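Caregivers list, Skavero Hospice Network
Posted 25 July 2022 by a list member in Skustbridge

Re: Overnight help in the last weeks

> My father came home on hospice in June. The nurse visits twice a week
> and is very good, but the nights are on my sister and me and we are
> both wearing out. Has anyone paid for an overnight aide? What did it
> cost, and how did you find one? I don't want to put him in a facility
> if we can avoid it.

We did this for my mother, so I can give you our numbers. We used Tanoli, the home care agency on this side of the river. They charged 300 a night for an aide who stayed awake, with a two-night minimum. We had 18 nights in all, spread over five weeks. Hospice did not cover any of it. Her long-term care policy paid back 2,000 after she died, and that took a lot of phone calls. If your father has a policy, ask now what paperwork they want. Ours wanted the aide's signed notes for every shift, and we had thrown out the first few.

Before you hire anyone, ask the hospice nurse about respite care and about continuous care. They are different things. Respite meant a short stay somewhere else, and my mother refused. Continuous care was for a crisis, and we got it for the last two days without having asked. I wish I had known about it earlier.

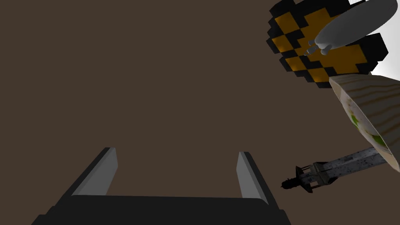 Simulated gripper, fingers open, on a brown background.

The aides were mixed. One was wonderful and we asked for her every time. Another sat in the kitchen until my brother went down and spoke to her. Write out what you want done – turning, mouth care, when to wake you – and tape it up by the bed. We also kept the medicine log there, so whoever was up could see the last dose.

On the nights with no aide we took shifts, ten to three and three to eight. I slept in the back room with the door shut and a fan on. It felt wrong at first, but I was no use to her without sleep.

I also tried Giline, the sitter service. They had a waiting list and called me back in the fall, too late for us. It may be shorter now.

If you want the list we taped up, write to me off-list and I'll send it.

Contact the list owner | Copyright Skavero Hospice Network | Back to top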